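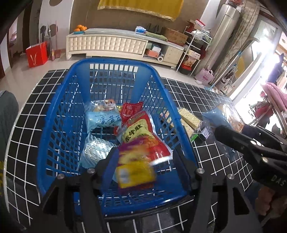
Snack baskets at Narnside: arrangements for the new month

Members who use the reading room at Narnside will know that a basket of packaged snacks is kept for visitors on Sunday afternoons. Following requests made at the spring meeting, the Udard Community Association has agreed to continue the arrangement and to set out more clearly how the basket is filled and looked after. The guidance below applies from Sunday, May 4, 2025, and replaces the sheet previously kept in the cupboard.

The large blue plastic baskets have been retained. They are easily wiped down, and the openings in their walls allow crumbs to fall through when the basket is lifted and shaken out. Members are asked to do this over the sink and to dry the basket before it is refilled.

Only items in sealed, individual packaging should be placed in the basket. Bags of crisps, wrapped cakes, biscuits and sweets are all suitable. Home baking remains very welcome at the Association's other events, but it cannot be accepted for the snack basket, where food may stand for several days. Packets that have been opened or torn should be removed at once.

Larger bags should be placed in first, towards the far end, with smaller packets in front. Flat packs of crackers and biscuits break easily under heavier items and are best added last. It is helpful to lay these on the table beside the basket while the rest is being arranged.
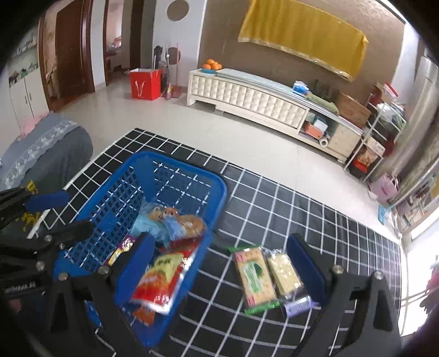

Basket and wrapped biscuits on the grid-patterned cloth, with soft toys among the snacks.

Several families have asked whether small soft toys may be included for younger visitors. The Association has no objection, provided that the toys are clean and have no loose parts. They should be taken out and checked whenever the basket is refilled.

A number of the snacks carry labels in Chinese, among them packets of egg yolk pastry. These have proved popular, and members are encouraged to go on bringing items from a wide range of shops. Where the ingredients are not given in English, a short written translation should be left with the basket - particularly where a product contains egg, nuts, milk or sesame.

A grant from the Veloso Fund has provided 1,000 crowns towards supplies. Receipts should be handed in at the Vetby office by the end of May. At present 41 households are on the rota, and each is asked to fill the basket on 2 occasions during the year. Households wishing to exchange dates should inform the office in writing.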